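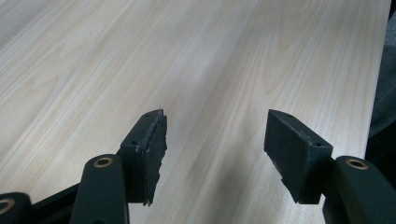
I have been making dumplings on and off for years and I still get nervous at the pleating stage, so when Szu-yu Kao offered to teach me her pork and napa cabbage ones I said yes before she'd finished the sentence. The first thing she wanted to know was what I'd be rolling on. You want a big smooth surface, pale wood if you have it, the kind with the grain running off in long diagonal lines, and you want more of it than you think. Wrappers spread out! Mine always end up stacked on a plate and then glued together by the time I get to them (please don't stack them, even with flour, even if you're in a hurry).

So, the dough. It's just flour and water, and the water should be hot from the kettle but not madly boiling. Stir it in with chopsticks until it looks shaggy and wrong, then get your hands in. Szu-yu kneads for 13 minutes by the oven clock, which felt like an entire afternoon to me, and then it goes under an upside-down bowl while you do the filling. When you come back to it the dough is soft as an earlobe. Her words, and now I can't stop checking.

For the filling, chop the cabbage small, salt it, leave it alone for a bit and then squeeze it like it owes you money. I got so much water out the first time that I called my sister to tell her. Mix it into ground pork with ginger, scallions, soy sauce, a spoonful of sesame oil and a good shake of white pepper. Stir in one direction only. I've asked why and have been given several different answers, so I just do it.

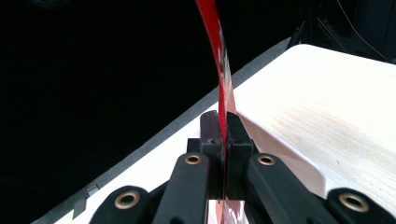
The other trick is a little cold stock beaten into the pork, a spoonful at a time, until it goes sticky and almost fluffy. I'd skipped this for years and my dumplings were fine, but they were never juicy – there was no puddle when you bit in. Now there's a puddle. Wear an apron.

Then you roll and fill, roll and fill. Keep the middle of each wrapper a touch thicker than the edges, don't be greedy with the filling (I am always greedy with the filling), and pinch the center shut first. After that you can pleat, or you can squash the sides together and call it rustic. They taste the same. One batch of dough gave me 35, and four of those were shaped like small hats.

To cook them, get a skillet hot with a slick of oil and set them in flat side down. Once the bottoms are golden, pour in enough water to come a third of the way up and get the lid on quickly, as it will spit. When the water has gone, take the lid off and let them crisp up again. Leave them alone while this happens. I poke, and I have torn many bottoms.

Dipping sauce is black vinegar and soy, two to one, with some chili oil. Fung-ping Pan, who reads this newsletter and has opinions, wrote in after my wonton piece to say I should be adding a pinch of sugar and a bit of raw garlic. I tried it and yes, fine, it's better. Thank you, Fung-ping!

They freeze beautifully, by the way. Put them on a tray with space between them until they're hard, then tip them into a bag and cook straight from frozen with a splash more water. I'm planning to have a big stash put away by November, when everyone comes to Larkholm and wants feeding at odd hours.

Next time it's scallion pancakes, using up whatever's left of that bunch in your fridge. If you have a favorite dumpling filling, hit reply and tell me – I'm especially curious about anything with egg and chives.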